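Bricks: getting them off the floor and into something

There are two sorts of household with toy bricks in it. One has a system. The other has a carrier bag, a biscuit tin, a washing-up bowl pressed into service last July and never given back, and a faint rattle whenever anyone hoovers. I have lived in both and the second is cheaper.

What follows is how we do it at Duststead, where the bricks come out most days and must be gone by supper.

Sort by colour, whatever the internet says

The serious builders sort by shape. They have drawers for hinges. Good for them. If the people doing the tidying are small, tired or married to you, sort by colour. Anyone can tell red from blue at ten to six, and an argument over whether a thing is a slope or a wedge will outlast the meal.

Shape sorters will point out that it is harder to find one red piece among a lot of red pieces. They are right, and they are welcome to come round and do it their way.

Start with the big pieces. They fill the hand, they make the pile look smaller straight away, and they are the ones you will otherwise kneel on. Pick up whatever lies on top and let the stuff underneath wait its turn. While you're down there, collect any string or fluff before it winds itself into the bricks, where it will live for ever.

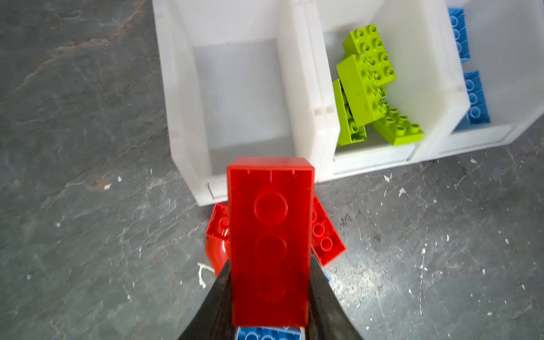

Choose a bin with a low front

Lidded boxes are where bricks go to be forgotten. A lid is one more thing to lose, and it gives children a surface to put other toys on. Get an open bin with a sloped front, in plain white plastic if you can, so that the colours show up from across the room. I had a handsome set of Covik tubs with clip lids for two years. They now hold seed packets and do it very well.

Three compartments are enough. With more you start inventing categories to fill them, and before you know it you have one marked "other", into which everything goes.

Stand the bin at the back, near the wall, and keep the floor in front clear for the heap. Bricks travel forwards when tipped out. They have never once, in my experience, travelled towards the bin.

Seed the compartments

An empty compartment tells nobody anything. Drop in a brick or two of the right colour before the tidying starts and the argument about which goes where is over. A single lime-green brick in the middle will claim that space as firmly as any label, and it doesn't peel. Our labels came off on a Thursday and were found on the dog.

Red is usually the worst, so leave it the whole of one side. Arches count as red if they are red. I mention this only from experience.

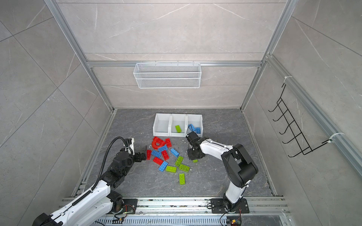

Huệ Đỗ
Household Editor, and owner of the washing-up bowl

Use the walls, but not for bricks

A wire mesh basket hung from a rail is a fine thing for paper, instructions, or the odd glove. Don't put bricks in it, tempting though it looks when the floor is bad. Reaching up with a handful of small plastic objects is how you come to have them behind the radiator. A hook rack on the side wall can be held on with cable ties, which are ugly, quick and easily snipped when you change your mind.

In-ho Han, who writes our shed pages, wants me to say that proper brackets exist. Noted.

Stop before the end

The last few pieces take as long as all the rest. Once each colour has a decent pile in its own bin, call it done and go and eat. An arch and a blue brick left out on the floor will do no harm overnight – provided you know where they are, and wear slippers.

If you must finish, do the strays closest to the bin first. It's the only part of the job that feels like progress.

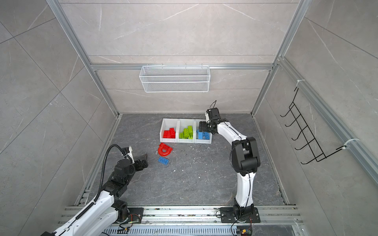 Red, green, blue, and a couple of stragglers in front of the red bin.

Wash the bricks now and then in warm soapy water, in a colander, and spread them on an old towel. Don't use the good towel. It will be noticed.

Contact Duststead | © Duststead Household Pages | Back to top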